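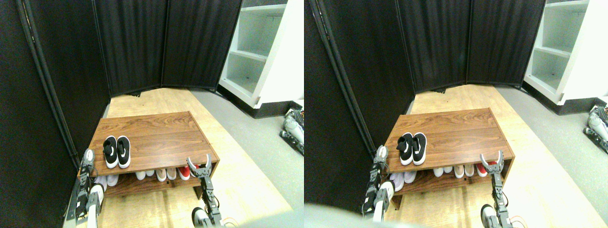 Laminate in the entry, regret it or not?

Hallway and Entry forum > Flooring

Posted by mudroom_mel
We are redoing the front entry before winter and I keep going back and forth. The rest of the downstairs is Vidal laminate, the light oak one, and the easy thing would be to run it right up to the front door. The installer says fine. My sister-in-law says I will be replacing it in two years. We get snow from December on and there are four of us plus a dog. The area is small, 24 square feet not counting the closet. What do people have, and would you do it again?

Posted by tacoma_tile
Tile. I would not put laminate where wet boots go. The wear layer is fine with water. The joints are the weak part. Water sits in the seam next to the door, the core swells, and you get that raised line that catches your sock. I have pulled up a lot of it and it is always the first three rows.

Posted by oldhouse_jb
Had laminate in our entry since we moved in and it looks the same. We take shoes off at the door and there is a rack right there, so nobody walks in with slush on. I think how you use the entry matters more than what it is made of.

Posted by tacoma_tile
It matters until you have company. Fifteen people at a holiday party are not all going to be careful.

Posted by oldhouse_jb
Then you mop up after the party. It takes five minutes.

Posted by mudroom_mel
We are a shoes-off house too, mostly. The kids are the problem. They take them off but they take them off wherever they happen to be. I have been thinking a low bench with a shelf under it, so there is a place to put the pair you wear every day and the rest go underneath.

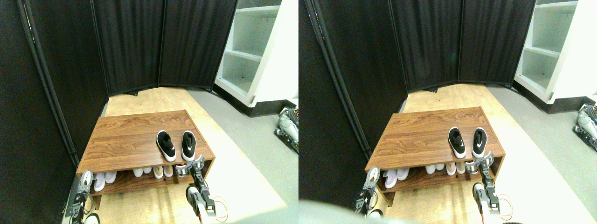

pinecone88 says to leave a gap between the bottom shelf and the floor, two inches at least, or you will never get a mop under there and the grit does more damage than the water.

Posted by mudroom_mel
Good point, had not thought about grit. Is a boot tray enough for the wet stuff or do people use a mat too?

Posted by pinecone88
Both. Mat outside, tray inside. The tray should have a lip. I had a flat one from Arkeck and it was useless, everything ran off the back and under the baseboard. Got a deeper one and have not had a problem.

Posted by gravelroad
Third option nobody has brought up: do the laminate but stop it short and put something else in the first few feet. We did gray sheet vinyl by the door and laminate after that, with a metal strip between. Cost me $126 for the vinyl and the strip. It does not match and I don't care.

Posted by tacoma_tile
That is a decent compromise. If you do that, keep the expansion gap under the strip. People glue the laminate down at the transition and then wonder why it buckles in summer.

Posted by mudroom_mel
How wide a gap?

Posted by tacoma_tile
Whatever your product sheet says. Mine are usually 3/8. Do not guess, look at the sheet.

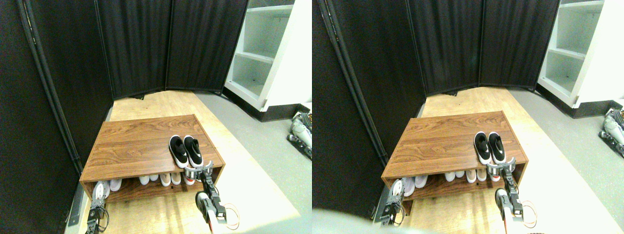
Page 2 of 3

Posted by hallclosetguy
Going to disagree with the tile crowd. Tile in a cold entry is miserable in the morning and it is slippery with wet socks. My mother went down on hers. I put in Rerix click vinyl plank and have been happy with it. Warmer than tile, and I stopped worrying about the seams.

Posted by tacoma_tile
Use a tile with some texture. The polished stuff should never be in an entry in the first place. I agree with you there.

Posted by oldhouse_jb
Vinyl plank dents. We had a bench with narrow legs on it at our last place and it left four marks you could feel with your foot. Use felt pads or a bench with wide feet.

Posted by hallclosetguy
Mine has a bench on it and no dents. Depends on the thickness. The cheap thin ones dent.

Posted by gravelroad
Does anybody know if Falus still makes the low profile transition strips? The store here stopped carrying them and the ones they have now are tall enough to trip on.

Posted by pinecone88
Falus changed the part number but it is the same strip. Ask at the counter, they had it in a drawer behind the register at mine.

Posted by mudroom_mel
Update, 2023-06-16. We talked it over and are going with what gravelroad did, vinyl by the door and laminate past it. Tile quote came back at $2000 with the subfloor work and I can't see spending that on a space this small. Bench is going on the laminate side against the wall. Still looking for a tray with a decent lip that is no more than 30 inches long, so if you have one you like please post it.

Posted by tacoma_tile
Who quoted you that? That is high even with the subfloor.

Posted by mudroom_mel
Local outfit. There is a soft spot by the threshold they want to cut out. We have to deal with that either way.

Posted by tacoma_tile
Then fix the soft spot before anything goes down, and find out where the water came from. Check the door sweep and the caulk under the sill.

Posted by pinecone88
For the tray, measure with the door open. I bought mine to fit the wall and the door hit it.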